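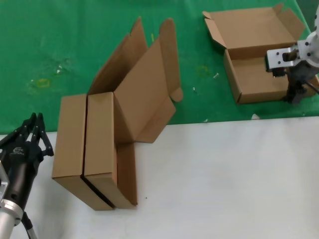

Dos pinzas negras y unas cuantas cajas de cartón sobre la mesa de pruebas.

¿Qué mano le ponemos al robot?

¡Hola! Soy Rania Nseir y trabajo probando manos de robot. Sí, existe ese trabajo, y sí, me paso buena parte del día mirando cajas. En el taller no decimos «manos», decimos «pinzas», aunque algunas tengan dedos y se parezcan bastante a las tuyas.

Desde septiembre mi compañera Ruba Boutros y yo comparamos dos modelos. A uno lo llamamos Zamari y al otro Colteo. Los dos tienen que hacer lo mismo: agarrar una caja de cartón, abrirle la tapa y volver a cerrarla. Parece facilísimo, ¿verdad? Pues coge una caja de zapatos y prueba a abrirla con manoplas de cocina. Así se siente un robot casi todo el tiempo (bueno, si los robots sintieran algo).

El cartón tiene su truco. Si aprietas poco, se te resbala. Si aprietas mucho, lo aplastas y te quedas con una caja con forma de acordeón. Tú no tienes que pensarlo: la piel de tus dedos nota la presión y avisa al cerebro a toda velocidad. Al robot hay que decirle cuánta fuerza hacer, y esa parte la lleva el controlador, un programa que manda órdenes a los motores del brazo y de los dedos. El nuestro se llama Issa. ¡Ruba le habla como si fuera un gato!

¿Y cómo sabe el robot dónde está la caja? Con una cámara. Lo difícil son las solapas, porque una solapa abierta puede quedar de pie, doblada o caída hacia atrás, y desde cada ángulo parece una cosa distinta. Además, a veces el propio brazo se pone delante y tapa justo lo que queríamos ver. A ti te pasa igual cuando dibujas y tu mano te esconde el lápiz.

Para comparar bien hay una regla: cambiar una sola cosa cada vez. Misma mesa, mismas cajas, mismo programa y otra pinza. Si cambiáramos todo a la vez, no sabríamos a quién echarle la culpa de los fallos.

Hicimos 112 intentos con cada pinza. Zamari abrió bien la tapa en 68. Colteo lo consiguió en más de 68, pero también arrugó cuatro cajas, y eso nos tiene pensando. ¿Tú qué preferirías, una mano que acierta más o una que trata mejor el cartón? Ruba y yo todavía lo estamos discutiendo.

Si quieres hacer tu propia prueba en casa, busca una caja pequeña con tapa y unas pinzas de tender la ropa. Intenta abrirla usando solo las pinzas, una en cada mano. Hazlo cuatro veces y apunta cuántas te salen. Después ponles unas gomas elásticas en las puntas y repite. ¿Agarran mejor? Apúntalo también, aunque salga fatal. Mi cuaderno está lleno de intentos que salieron fatal.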